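Chopstick holders and small kitchen tables: frequently asked questions

These are the questions we receive most often at Hurnora about keeping chopsticks at the table. The answers were written by Driss Ouali and checked by Bhavana Annamalai. If your question is missing, please write to us and we will try to add it.

Do I need a holder if I have a drawer?
You don't need it. A drawer is fine for chopsticks that you use once a month. If your family eats with them every day, a holder on the table saves many small walks.

Which is better, wood or ceramic?
Both are good. Ceramic is heavy and does not fall easily, but it can break. Wood is light and quiet when you put the chopsticks in. Our Prumow holder is wood, and the Fanetti is ceramic.

Should the tips point up or down?
In my family we put them with the tips up, so that the part which touches the food does not stay at the bottom of the box. Other families do the opposite. Please choose one way and tell the children.

How do I wash a wooden holder?
Use warm water, a little dish soap and a narrow brush. Do not leave it in the sink for the night. Turn it upside down on a towel and wait until the inside is fully dry. Dry the chopsticks also before you put them back.

There are dark spots inside. Can I still use it?
If the spots go away with washing, yes. If they come back or the holder smells, I would not keep it.

Will it scratch my table?
A tablecloth is usually enough. On a bare table, put four small felt pads under the corners. We send them free with every order over 3000 points in the Varghese club.

How many chopsticks should I keep in it?
Only what you use in one day. When the box is too full, the air does not move well inside and everything dries slowly.

Where should it stand in a small kitchen?
If the table is in the middle, between the counters, the holder can stand on it and the counter stays free for the rice cooker and the pots.
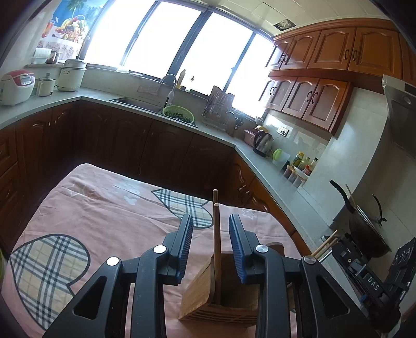 Tuấn Tôn wrote to us that he prefers the counter anyway, beside the rice cooker, because at his home the children pull the tablecloth and everything on it comes too. It is a fair point, and with small children I would do the same.

Can I return a holder after I washed it?
Yes, in 30 days, if it has no cracks. Please write the order number on the paper inside the package.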